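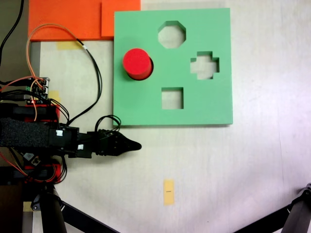
Green sorter board with the red cylinder in the round hole, seated slightly tilted.

Thread: Cylinder tilts in the round opening – clearance, or board thickness?
Board: Toys, Puzzles and Small Fabrication

marrow_gauge
Posted Tue 27 October

Photo at the top. The board is a thick green square with four through-holes: octagon, plus, square, circle. Sold by Prilten as a replacement board for their older sorter set. No base, so the pieces go straight through to the table.

My problem is the round hole. The red cylinder goes in but does not stand straight. It leans, and there is a visible crescent of gap at the lower right of the rim. The square and the plus pieces from the same set stand up fine on mine.

Questions:
Is this normal clearance for the round piece, or did I get a bad board?
Would a shim or liner in the hole fix it without making it too tight for a child to use?

I would like to keep the board. It is soft enough to be quiet on a table and the old one was not.

tallow88
Normal. A round hole has no corners to locate the piece. With the square and the plus, the corners pick up contact in several places and resist leaning. With a cylinder, any clearance at all lets it lean until the bottom edge touches one side and the body touches the rim on the other. Same gap, more visible result.

fennimore_k
Disagree with "normal." My Prilten board is the same green and the cylinder stands up in it. Either the hole is oversize or the bottom of the cylinder is not flat. Check the cylinder first. Stand it on the bare table next to the board. If it leans there, stop blaming the hole.

marrow_gauge
Cylinder stands straight on the bare table. I also turned it end for end. Same lean in the hole both ways.

fennimore_k
Then it's the hole. Ask for a replacement.

ostrander_bench
Before anyone ships anything, look at the wall of the hole. These boards are cut in stacks, and the cutter can drift between the top face and the bottom face. The hole ends up as a slanted tube. A cylinder will follow the wall and lean with it. The fix is to flip the board over. If the lean changes direction, the wall is slanted. If it doesn't, you have plain clearance.

marrow_gauge
Flipped it. The lean goes the other way now. So slanted wall?

ostrander_bench
Sounds like it. Put a small square on the table and slide the blade into the hole. You should see light at the top or the bottom.

tallow88
The flip test is weaker than it sounds. A loose cylinder leans whichever way it was last pushed. You need to drop it in several times on each side and see if it always goes the same way.

ostrander_bench
Fair. Do it ten times per side and write it down.

quillback
Different approach. I run a toy library and we have 800 items on the shelf, with a lot of sorters among them. We stopped caring about lean years ago. The piece is supposed to go in and come out. A child who is learning the circle needs the loose fit. Tighten it and you get a child who has the right hole and is told by the toy that it's wrong.

fennimore_k
A sloppy hole also accepts the wrong piece. That is the other failure and it is worse for learning.

quillback
Only if the wrong piece is small enough. Marrow, does the square block drop through the circle?

marrow_gauge
No. It catches at the corners. The octagon block catches too, but only just. That one worries me more than the lean does.

fennimore_k
There you go. Octagon and circle are the pair to watch on any sorter. If the circle is cut large, the octagon is the first piece to get through it.

tallow88
Octagon and circle should not be on the same board in the first place. Bad shape choice for a beginner set.

quillback
They are fine on the same board. Older kids like the harder pair. I would not start a one-year-old on it.

hobb_and_felt
On the liner question: I have lined round holes with self-adhesive felt. It works for a few weeks. Then the edge lifts, and the child peels it off. If small children are using this I would not put anything in the hole that can come loose.

If it is for display or for an older child, a thin strip of craft foam glued with contact cement holds better. Dry fit first. Cut the ends square so they butt together and leave no overlap, or you will have a bump that pushes the cylinder over again.

marrow_gauge
It gets used by small children, so no liner. Thanks, that settles that half.

lathe_adjacent
You could turn a new cylinder. Measure the hole at the top and the bottom with calipers, take the smaller number, and go slightly under it. Round the bottom edge a little so it starts easily. Maple is fine. An afternoon, including paint.

tallow88
A new cylinder in a slanted hole will still lean.

lathe_adjacent
Less, if it's a closer fit. It can't lean more than the wall does.

tallow88
Or it binds halfway down and the kid can't get it out.

lathe_adjacent
Then sand it. It's wood.

marrow_gauge
Results of the drop test. Side A: ten drops, nine leaned toward the same edge. Side B: ten drops, all ten toward the opposite edge. Square blade shows light at the top on one side of the hole. I am calling it a slanted wall.

I wrote to Prilten and will ask for another board. If the second one is the same I will keep it and live with the lean.

ostrander_bench
Check the octagon on the new one before you throw out the packaging.

fennimore_k
And put the calipers on the circle in two directions. Mine is slightly oval and I only noticed after a year.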